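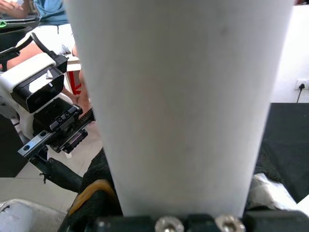 ## Second arm for the cup station – buy now or wait until spring?

**tjaidee**

Hello all. Theerawat Jaidee here, still plodding along at the Sketden workshop with our two-arm bench. We've been told there will be money for equipment this year after all (hooray!) and I've got to put in a plan by 31 October 2023, so I'd love some opinions before I commit us to something daft.

The job is paper and plastic cup handling for a small drinks firm. Pick up, hold upright, pass from one gripper to the other, set down. Nothing glamorous. We're on a pair of Ollarel arms with parallel-jaw grippers, and both of them are on loan until the end of the year. So the question is whether we:

- buy the two we have, at the ex-loan price
- buy one of those and put the rest into a Goketti, which has the longer reach
- extend the loan and think again in spring

My heart says the first option. My spreadsheet says the third. Fingers for the grippers are quoted at 80 a set and I'd want spares whatever happens.

**marrowfat**

Lovely to hear you've got a budget, after all that moaning last year! I'd buy the pair. You know them, your people know them, and you've already done all the fiddly work of getting them to hand over a cup without squashing it. Mixing makes sounds sensible until you're keeping two lots of spares and two lots of software going, and then it eats your afternoons.

Do ask what the ex-loan price includes. Ours came without the wrist camera brackets, and we ended up paying 279 for a pair, which I am still cross about.

**pell_and_co**

I'm going to disagree with marrowfat, in a friendly way. Cups are the easy bit today, but what will the drinks firm want next year? If the answer is trays or boxes, a matched pair of small arms will have you stuck. I'd have one Ollarel and one Goketti and put up with the muddle.

Also, how worn are the rails on those grippers? An open rail with a toothed rack picks up paper dust like you wouldn't believe. We wipe ours down every Friday and they still get gritty.

**tjaidee**

Good questions, both. The quote says "arms, grippers, power supplies" and not a word about cameras, so I'll be on the phone about that. Thank you, marrowfat, you may have saved me some embarrassment.

On the rails, I haven't had a proper look. They run nicely enough by hand – but then I'm not the one who'd be paying for them yet, so I probably haven't been fussy.

As for trays, the customer has mentioned them once, over a sandwich. I wouldn't plan a purchase on it.

**hollybank**

Can I put in a word for the boring stuff? Everybody budgets for the arms and forgets what they stand on. When we did ours we spent 400 on a decent table alone, then more on proper cable clips and a mat, and it was the best money of the lot. A black cloth over a bench does help the cameras pick out a white cup, I'll give you that, but it creeps if it isn't tied down well, and then all your positions are out by a whisker and you spend the morning blaming the gripper.

Put a line in for sockets, too. You always want more than the wall has got.

**pell_and_co**

Seconded on sockets. I'd still wait on the table until you know which arms you're having, though, as the Goketti base is a different footprint.

**marrowfat**

But he isn't having the Goketti, pell! You've talked three people into one on this board and two of them have sold it on again.

**pell_and_co**

One of them sold it. The other moved house.

**tjaidee**

I'm leaning like this, then, and please shout if it looks silly:

1. Both Ollarels at the ex-loan price, provided the cameras are in
2. Four sets of fingers
3. A table, clips and a mat
4. Servicing through Sangkhawat, who quoted 256 for the first visit

No Goketti for now – sorry, pell. If the trays ever turn up in writing I'll come back and eat my words.

**hollybank**

Looks good to me. Is the 256 per arm or for the pair? I'd get that in an email before you put it in the plan.

**tjaidee**

Ah. I'd assumed the pair. I'll ring them first thing tomorrow and let you know what they say.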